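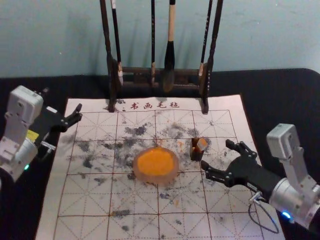 Fornside_Fettler
Evening all, 24/12/2019 and I'm still in the workshop, so forgive the ramble. I've been trying parallel grippers on the seal stamping job, the Ngata fingers against the Brunmont ones. Over 50 tries apiece the Ngata pair dropped the seal twice and the Brunmont pair nine times, which surprised me — I'd paid more for those!

inkwell26
Lovely stuff, but were both sets closing at the same force? My Brunmonts were hopeless until I turned them down. They squeeze so hard the seal tips over before it's lifted.

Fornside_Fettler
Ah. No, I left them both as they came. I'll have another go after dinner.

bostden_bob
I'll disagree with you both, if I may. On something small and upright it's the wrist camera that matters, and I'd happily use either set of fingers with a decent one. Mine was out by a whisker for 200 runs and I blamed the poor gripper throughout.

inkwell26
Can't agree, Bob, a camera won't stop a seal slipping. Try thin rubber on the tips first, it costs pennies.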